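Home Posts Garden Old Computers Contact

The Grastent comes apart

The tower under the sewing table had been getting slower for two years, and in November it started shutting itself off in the middle of things. I'd be typing up the minutes for the allotment group and the screen would go black. I'd wait, press the button, and it would come back as if nothing had happened. The third time I lost a page of work I decided to open it up.

It's a Grastent, bought from a small shop in Clilton that closed a while back. It was never a fast machine. I use it for letters, photos, the recipe file and a card game. It has 2000 photos on it that aren't anywhere else, so the first job was to copy those onto an external drive. That took most of an evening. I went to bed before it finished and checked it in the morning. Please do this before you touch anything with a screwdriver. I nearly didn't.

Pauline Pilkington next door used to fix cash registers and she came over to keep me company. She brought her own screwdrivers and a magnetic dish for the screws. I had been planning to use a saucer.

Getting the side off

We unplugged everything at the back. I put a strip of masking tape on each cable and wrote on it where it went, including the ones that could only go in one place. Then we carried the tower to the dining table and laid it on its side on an old bath towel. Pauline didn't like the towel. She said fabric makes static and asked for cardboard, so I flattened the box the new kettle came in and we used that.

The side panel is held on with two thumbscrews. One came out by hand. The other had been tightened by somebody with a grudge and needed pliers. After that the panel slides back an inch and lifts away.

There was a lot of dust. It was gray and felted, like what you pull off a dryer screen, and most of it was packed into the big fan and the fins behind it. That was probably the whole trouble right there. Pauline held the fan blades still with a pencil while I went around them with a soft paintbrush, and then we took the tower out to the porch and used canned air. I used one whole can and part of another. Stand upwind of it.

What's in there

With the dust gone I could see what I was dealing with. I'd bought more memory from a website called Cadwaladr, secondhand, and I wanted to find where it went before I started pulling on anything. The memory slots are easy enough to pick out once you know to look for the white latches at the ends. I'd expected them to be bigger. The little fan connectors with the red and black wires are near the edge of the board, and those I left alone.

The rest of it I can't name with any confidence. The board is green and crowded with tiny parts, and there's a blue cable that loops around and gets in the way of everything. I moved it aside with one finger and it moved back. 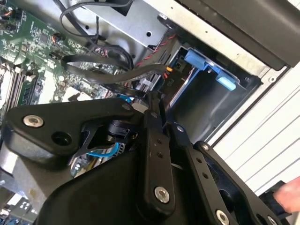 Putting in the memory

I touched the bare metal of the case first, which Pauline insisted on. The latches push outward. The new module has a notch along the bottom that isn't quite in the center, and the slot has a matching bump, so turn it around if it won't sit. Then you press down on both ends until the latches close. It takes more force than I was comfortable with. I stopped twice, thinking I would crack the board, and Pauline reached over and pushed it home with her thumbs.

We didn't screw the panel back on until we knew it worked. I plugged in the power, the monitor and the keyboard. It beeped once and started. I left it running through supper and it stayed on. It has stayed on since, and the fan is much quieter.

The memory cost me 55 dollars with shipping. My niece Karine says I could have put that toward a new laptop. Maybe so, but a new one would be closer to 1000 by the time I'd bought the kind she means, and I like the keyboard I have.

There is one screw left over in Pauline's dish. It's short and black and doesn't match any of the others. I've taped it to the inside of the kitchen cupboard with a note.

Next I need to sort out those photos. Mared Pumphrey has asked me for the ones from the seed swap, and they're in there somewhere under a folder called "new folder 2."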